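**Ticket 26-200: Maple board rocks on perforated table**

Status: open, waiting on parts
Site: Sturnard, bench room
Opened: January 2024

**Report**

The glued maple board on the blue table rocks when the shape blocks are moved from one side to the other. Rocking is worst at the back left corner. Board was supplied by Biltach and had been on the table 6 weeks when this was reported.

**Checks**

Table level confirmed in both directions. No adjustment needed.

Straightedge across the board with all blocks removed: slight cup along the glue lines, center high. The two darker strips in the upper half were suspected first, as they look like a different cut of wood, but the joints on either side of them are tight. No open seams, no lifting.
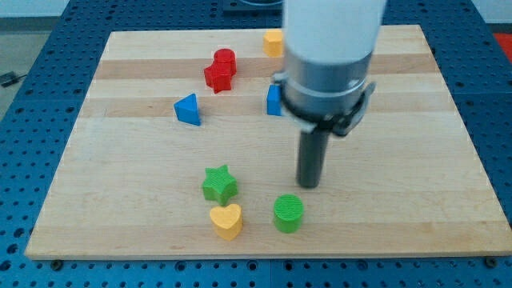 Front bolts were backed off and retightened by hand in two passes. This reduced the movement at the front but did nothing for the back. Running them any tighter is not advised - the wood is already marked under one head.

Blocks checked separately on a glass plate. All sit flat, so the wobble reported on the blue triangle was coming from the board.

**Action taken**

- Underside wiped down and dried.
- One coat of Leka board oil on both faces, left overnight.
- Cork shim placed under the back left corner as a temporary fix.

**Open items**

Weso quoted a replacement in the same maple, 300 mm deep, ready in April. Keep the shim in place until it arrives. If the rocking returns before then, add a note to this ticket and do not open a new one.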